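Kustside Two-Arm Bench Package: Review After One Budget Year
September 18, 2019
By Fidel Cabral

We run a small packing and kitting shop, and last fall I was told to find out what it would cost to automate part of it. We looked at three quotes and bought the Kustside package through Benítez, who handled delivery and setup. I am reviewing it as the person who signed the purchase order.

The package includes two arms on a shared body, a two-finger gripper for each arm, the controller and a basic software license. It does not include a table, spare fingers or any training past the first day. Read that part of the quote twice. We put $2,000 aside for extras and spent over $1,000 of it in January, mostly on fingers and cable clips.

Setup took 14 days from delivery to the first usable program. Benítez had told us to plan on ten. The delay was on the electrical side and I don't hold it against them.

For testing, Milagros Yáñez picks mixed items from our own shelves. She likes small, awkward things: hand tools, tubs, flat pieces in bags. If you are comparing quotes, ask each vendor to run your items and not theirs. The Zaltitz demo we attended used foam blocks and told us very little.

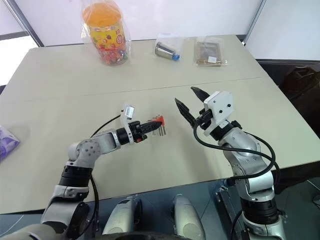

Hex key set in the left gripper, right gripper open. Bagged items at the back of the table.

The grippers are the best part of the package. They will hold a plastic tool holder as well as a box, and the fingers can be changed with one screw. Clear bags are harder. The film slides and folds, and we still send most bagged stock to a person.

Cable routing is my main complaint. The cables run on the outside of the arms in loops, and you have to think about them whenever you write a new motion. Emavlow quoted us a system with internal routing, but it was well past our limit.

Table space is the other thing to plan for. Ours is two tops pushed together, and I would budget for a single larger one. Leave room to walk behind it.

Support has been fair. Email gets an answer the next morning. Phone calls go to a general line, and you explain the problem from the start each time.

I would buy it again at the same price, with the second-year service plan written into the first order. We added ours later and paid more for it.

Rating: 4 out of 5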